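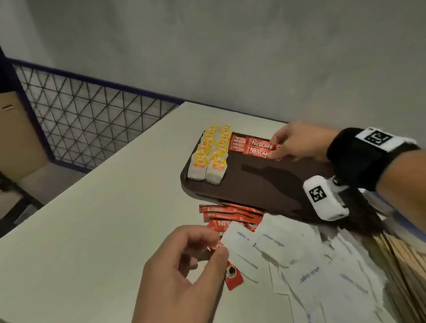

Flastlow Visitor Services
Progress report to the Mernton office, 2025-04-01
Hot drinks trays, meeting rooms

You asked whether the standard tray layout is worth paying for past July. My answer so far is maybe. We have it in 12 rooms. The layout is simple enough: tea bags in two overlapping columns on the left, coffee sticks next to them, sugar after that.

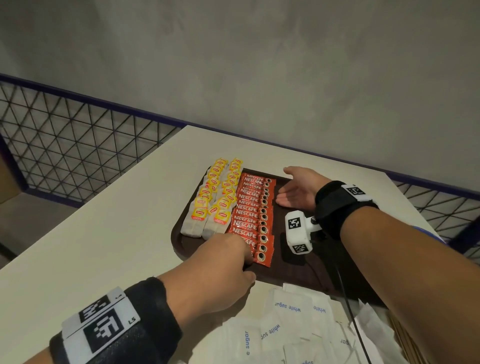 Tea and coffee side by side on the brown tray, Lipton tags facing up.

It looks tidy, I will give it that. Whether guests care is another matter. Of 46 comment cards returned, 9 mentioned the drinks at all, and most of those wanted decaf. The plan also promised that a set tray would cut setup time. I have not seen that. Overlapping the tea bags so every tag shows is slow work, and one person reaching for a tea bag can undo a column. 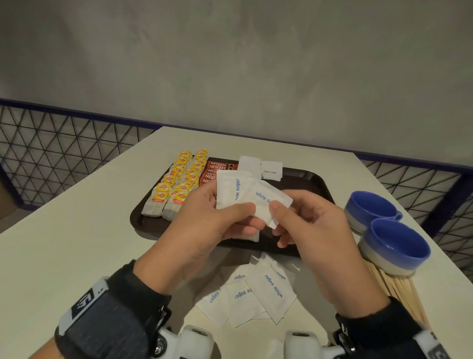 Sugar is the part I would drop first. The packets are small and fiddly, and a plain bowl would do the same job — with less handling. The Plivetti plan allows 2 trays per large room, and I see no case for the second one yet.

Spending is within budget. I am not asking for more rooms until we have setup times written down.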